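Grarine Community Help
Topic: Personal Debt and Collections

Question

Subject: Medical account in collections, settlement offer received in writing

I am requesting guidance regarding an unpaid medical balance that was transferred to a collection agency in November. The original provider was the Noltwood clinic. The balance shown on the agency's first letter is $2,000. My own records, including the last statement from the clinic, show a balance of $1,233. The difference of $767 is not explained anywhere in the letter.

The agency, Fliltitz Recovery, has since sent a second letter offering to accept a reduced amount if payment is made by bank draft. The offer is good for 48 hours from receipt. The letter does not state whether the account would be reported as paid in full or as settled. A representative who telephoned at 7:40 in the morning declined to answer that question and asked for my account number and routing number.

I have not made any payment to the agency. I would like to know the following. Am I entitled to an explanation of the additional amount? Does the short deadline have any legal effect? Would a small payment, made to show good faith, be advisable while the matter is being reviewed?

2 answers

Answer 1 (marked as helpful)

You are entitled to ask for an explanation, and you should do so in writing. Under federal law, a third-party collector must provide certain information about the debt, including an itemization of interest, fees, payments and credits since a stated reference date. If you dispute the debt in writing within the 30-day validation period, the collector must stop collection activity on the disputed amount until it has sent you verification. Please check the date on which you received the first notice, as this period may be close to ending or may already have passed. A late dispute may still be sent, but the collector is not under the same duty to pause.

Your letter should identify the account by the collector's reference number, state the amount you dispute, and request the name of the original creditor along with an itemized statement. Do not include your bank details or your Social Security number. Send it by certified mail with a return receipt, and retain a copy of everything, including the envelope in which the offer arrived.

The 48-hour deadline applies to the offer only. It does not change the underlying debt or your right to dispute it. Offers of this kind are frequently renewed, although there is no guarantee of this.

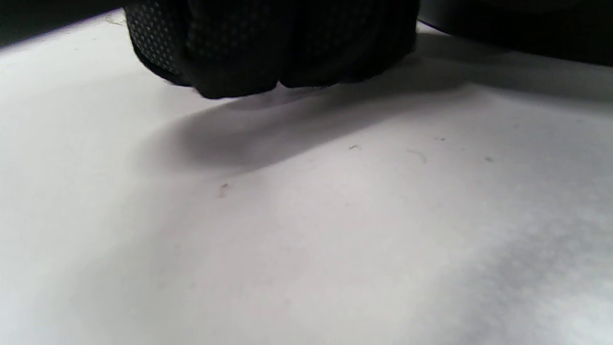 With respect to a good faith payment, I would advise against it at this stage. In many states a partial payment can restart the statute of limitations, and it may be treated as an acknowledgment that the debt is valid. If you later decide to settle, obtain the full terms on the agency's letterhead first. The terms should state the amount, the due date, the fact that the remaining balance will not be pursued or sold, and the manner in which the account will be reported. A cashier's check or money order is preferable to authorizing a draft from your checking account.

You may also wish to contact the clinic's billing office and ask whether the account was assigned or sold. If it was only assigned, the clinic may be able to recall it and review you for financial assistance.

Answer 2

I agree with the above. I had a similar account with a different agency and the added fees were removed after one letter. The counseling office in Ogola reviewed my paperwork at no charge. Bring your statements and proof of income. Also check your credit reports, as mine listed the same account two times.

Answers on this page are provided by members and do not constitute legal advice. Laws differ from state to state.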